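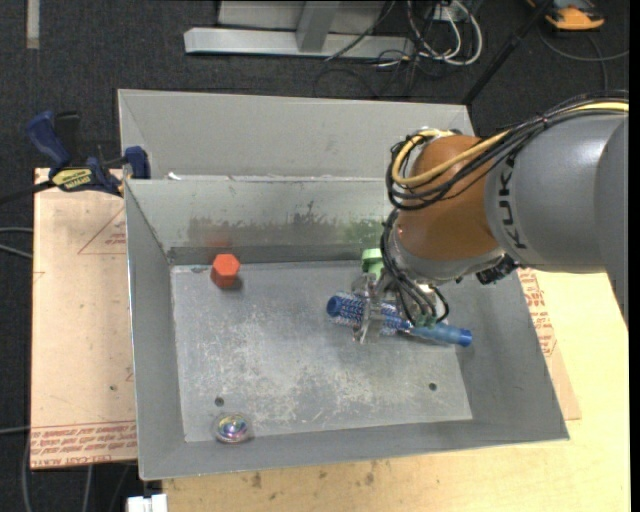
Talk notes, Wemotville robotics meetup, 12/06/2026
Learning when to let go of a grasp early

Slide 1. Thanks for having me. Twenty minutes, questions at the end. The work comes out of the Zivach project at Prustia.

Slide 2. The problem. The arm picks a single item out of a bin. Most systems pick a grasp, close, lift, then check. If the grasp was poor we've already spent the full cycle. We wanted to know if we could call it sooner.

Slide 3. Setup. One KUKA arm, one grey metal bin with sloped walls, clamped at one corner. Odd-shaped items matter most to us. A brush-like item with rows of bristles or pins is a good test, as the fingers meet a different surface each time. Flat shiny discs are the other hard case. Say that the walls cause trouble too: items slide down and settle against each other.

Slide 4. Data. 1951 grasp attempts recorded in March. We threw out 300 where the log and the video didn't line up. Somebody will ask, so say it first: the fault was a clock setting, and it's fixed.

Slide 5. Method. We use the first part of the closing motion only. Finger position, motor current, one wrist image. A small network gives a score. Below the threshold, the gripper opens and tries again. (Don't read out the layer sizes. They're in the handout.)

Slide 6. Results. Training used 1029 attempts, the rest were held back. Early release cut the time lost on failed grasps by about 30 per cent. Success per attempt didn't change, and we didn't expect it to. PAUSE HERE, people mix these two up.

Slide 7. Comparison with the Kemppainen baseline. Ours is better on long items, no different on blocks, slightly worse on discs. We think the wrist image is picking up reflections. Not tested yet.

Slide 8. Limits. One bin, one gripper, one colour of background. No soft packaging.

Slide 9. Next steps. Second bin depth, then a rerun of the disc trials under a different light. Leave this slide up for questions.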